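May, early, before the coffee has done anything

By the kitchen window, again

So the Saab is back from the garage and it still smells of wet dog, and we don't even have a dog. I drove it home from Clasberg last night with all the windows down and my hair is a disaster this morning. But it starts! It starts every time now, first turn of the key, and I am not going to say one bad word about it until at least June.

I wanted to write down the Clasberg trip before it goes fuzzy, because last year I didn't and now all I have left is a receipt for plum cake. The reason I went was the quilt. My grandmother's quilt, the blue one, started in 1943 and finished whenever she finally had enough cloth, which in our family is told as anything from a couple of years to a whole marriage depending on who is telling it. It's been coming apart along one side for ages and I've been pinning it. Pinning it! I know. There is a fabric shop up there called Lova, down the hill from the station, with a back room full of old cotton they buy out of house clearances, and I had this idea I'd find a blue close enough to patch with.

Well. I took 3 of the loose squares with me in a sandwich bag and laid them out on the counter, and the woman there looked at them for a long time and then went up a ladder. She came down with a bolt end that I swear was the same blue. Same little white flower, only the flower leans the other way. I bought all of it. It cost me 30 and I'd have paid double, and then I went and stood outside in the wind and felt so happy I had to eat a pretzel.

After that I walked. I had no plan — I just went along the river until the path ran out, then up through the allotments where everyone's rhubarb is already enormous (mine is a sad little fist). There was an old man's radio going in one of the sheds, opera, very loud, with no old man anywhere. Maybe it wasn't an old man's. It sounded like one.

Lunch was at the Brumano, which has changed hands and has new chairs that pinch the backs of your legs. The soup is the same, though. Leek, with too much pepper, and the bread comes in a paper bag now. I sat by the radiator and unpicked one of the squares right there at the table because I couldn't wait, and the stitches inside were so small! I always thought of her as an impatient person. She slammed doors, she ate standing up, she never once let a kettle boil properly. And there were these tiny even stitches in a thread that had gone the color of tea. I don't know what to do with that, so I've put the thread in an envelope.

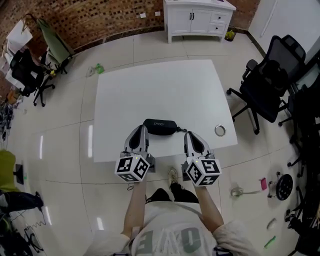
p. 47

Got up at six today to start on the patching. First problem: the new blue is much brighter than the old blue once you get them both in daylight. In the shop they looked like sisters. In my kitchen one of them looks like it just came back from vacation. I tried a cup of strong tea on a scrap, then weaker tea, then tea with a splash of vinegar, and now there's a row of scraps pegged over the sink in every shade from swimming pool to puddle. I think the second one is it. I'll know when it dries.

Second problem is the batting, which has bunched up in one corner like an old pillow. I put my hand in through the open seam to flatten it and found it isn't all batting. Part of it is a cut-up wool blanket, gray, scratchy, with a bit of the hem still on. So that's why that corner was always the warm one! We used to fight over it as kids, whoever slept on the left got it, and all that time it was just a piece of somebody's blanket. I'm leaving it in. I was going to replace the filling with something nice and washable and now I can't possibly.

I should also say the quilt is bigger than I remembered. It covers the table and most of the floor on one side, and I've been stepping around it with my breakfast like it's asleep. I've done 2 squares so far and pricked the same finger both times.

Things to get next time I'm near a shop: thimble (the old one is too big and flies off), more vinegar, lamp bulbs, something for supper that isn't eggs. And call the garage about the smell. I looked under the mats and found a mitten and a very old pear, but I don't think the pear was old enough to explain it.

It's raining now, the soft kind. I'm going to do one more square and then go see about the rhubarb.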